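Grip pads are a service part

Most maintenance plans for small handling cells are written by people who think about motors. The plan for the tube cell at Flunholm was no different when Kjell Løken passed it to me in July. Joint lubrication had a page. The pads on the gripper fingers had one line, and it said "inspect as needed".

My view is that the pads should come first in any such plan and the joints a long way after. The arm in a cell like this carries almost no load. The pads do all the holding, they touch glass on every cycle, and they are the cheapest item on the parts list.

The pad surface is a close pattern of small raised bumps. When the bumps are sound, a tube can be held at low force. As they wear or fill with dirt, the usual response is to raise the closing force until the slipping stops. I think this is bad practice. It hides the fault and moves the risk to the glass.

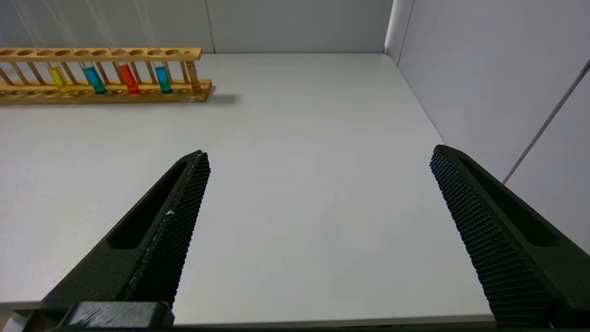
At Flunholm we now open the fingers fully at the start of each shift and look at both pads under the bench light. Dust is brushed off along the rows of bumps with a dry brush. Solvent is kept away from them, as it gets under the edges and lifts the glue. Pads are changed in pairs at 400 cycles, worn or not. Wenche Engebretsen objected that this throws away good pads, and she is right that it does. A pair takes 16 minutes to fit, including the check of the closed position. I would still pay that before I would pay for a broken tube and a morning spent cleaning the cell.

The second half of the argument concerns what we test with. Many shops set up on clean, empty tubes and then wonder why the settings drift in use. Real tubes have residue in the tip and colour on the rim, and a setting made on clean glass tells you little about them.
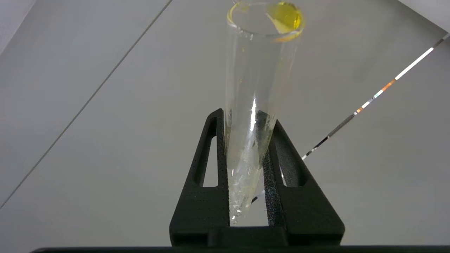

I would set the grip height before the force. The fingers should meet the tube where both pads lie flat against the wall. If they close too far down the taper, the pads bear on their lower edges only and no amount of force will make up for it. Annelore Ackermann at Tveit sets height first and then steps the force up from the lowest value, with 3 lifts at each step. We have copied her method.

What I have not settled is who should own the check. Operators see the pads daily but are not given time for it – fitters have the time and see them once a month. For now it sits with the operators, and the sheet hangs on the cell door.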